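Gripper comparison, progress report 2
4/3/18
To: Bastien Besson
From: Decha Wannasri

Hi Bastien,

Here's where the Zitum money has gone since my last note. We're on the flat stuff now, cards and keys on the green board, and I've got to say it's way more fun than the blocks were (and a lot harder!). The plan was 300 pickup tries, split between the two finger sets, and I've logged 126 so far.

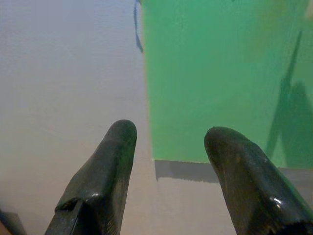 The Deschamps fingers are the ones I keep going back to. They're a bit grabby on smooth surfaces, so I slowed the last part of the approach and that helped more than any change to the grip force. The Flikside set closes faster but tends to skate over a thin edge, and then the card just slides along with it.

Cards first. I start each try with the card at a different angle, because square-on was making both sets look better than they are.

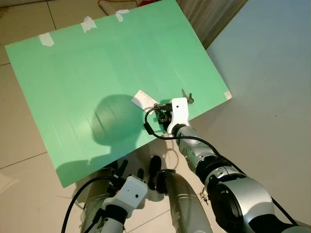 I also lost most of a morning to cable routing. The wrist camera cable needs enough slack for a full turn, and with too much it drifts into the view and the tracker gets confused. I've settled on one loop and a tie farther back, and I'd like to order proper clips if there's room in the budget.

Keys are next on the list. The ring is easy to catch, a single key by the blade is miserable, and I'm scoring those two separately so you can see the difference in the final table.
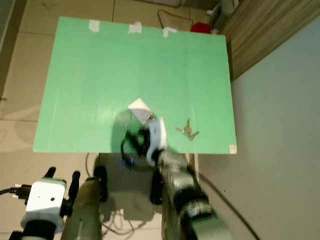
What's left

Finish the card tries with the Flikside set, then do all the keys. After that I want 10 tries each with the Groreo controller swapped in, mostly to see if its smoother stop makes up for the slower start. I've set aside 30 hours for all this and I still think June is fine for the write-up.

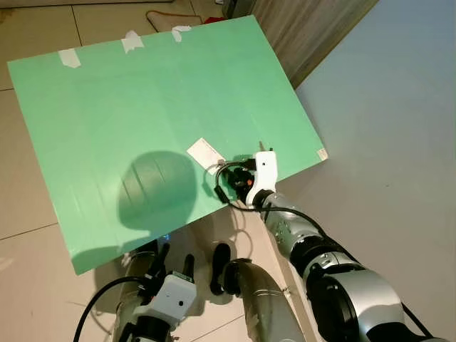 Do we need to buy a second set of Deschamps fingers?
Not yet. The pair we have is holding up, and I'd put the money into cable clips first.

Decha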